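Small Business Kitchen Tips, Mostly From My Own Mistakes
November 30, 2019

When you buy a company you buy its kitchen too. I learned this in March, when our little publishing outfit, Paterson, took over a trade newsletter called Distura and moved everybody into one office. The lawyers went through the contracts line by line, and I got the break room. Two of everything, all of it sticky!

So these are the things I do now when two workplaces turn into one and somebody has to sort out the cups, the coffee and the fridge. They work just as well if you're merging two households, I'd think.

Start with the fridge
Empty both fridges the evening before the move, all the way down to the mustard. I put a note on each door a week ahead and another one the day before, and I still ended up with a bag full of salad dressing. Wash the shelves in the sink with warm water and a spoonful of baking soda, dry them with a dish towel, and leave the door propped open until the movers come. A closed, unplugged fridge gets a smell that hangs on for weeks.

Pick one coffee system
Please don't keep both. We had a drip machine and they had pods, and for a while I was buying filters, ground coffee and pods every month like some kind of café. I went through the receipts one night and we'd spent $363 on coffee in the first month alone. Now it's drip only, with a thermos pot so it doesn't stew on the hot plate. Run it with half white vinegar and half water when it starts to slow down, then two rounds of plain water.

Stained mugs
Forget the scouring pad, it dulls the glaze. Make a paste with baking soda and a few drops of water, rub it around with your finger or a soft sponge, wait ten minutes and rinse. For travel mugs I drop in a denture tablet – the cheap kind – and fill them with warm water overnight. The lids need to come apart too. Pull out the rubber ring (a toothpick helps) and wash under it.

Use open bins for the small stuff
I spent ages looking at drawer dividers online and then went with plain open bins on the counter. Cups in one, lids and stirrers in the other. No doors, no labels peeling off, and you can see when you're running low. Give them a wash once a week, crumbs get in there like you wouldn't believe.
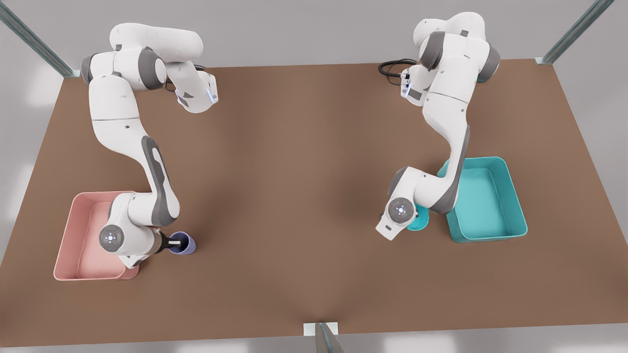
Two open bins, within easy reach from both sides of the table.

Keep a little supply list
Mine is taped inside the cabinet door with a pencil on a string. Whoever opens the last pack of something writes it down. I order from a wholesaler called Pudano, and it's cheaper if I save it all up for one delivery.

Sticker goo
Every box and shelf from the other office had an asset sticker on it, numbered by the previous owners, Drillico. Number 1354 was on the toaster. Rub cooking oil into the leftover glue, let it sit while you eat lunch, and scrape with an old plastic card. Dish soap takes off the rest. On bare wood I'd skip the oil and use a hair dryer on low, then peel slowly from one corner.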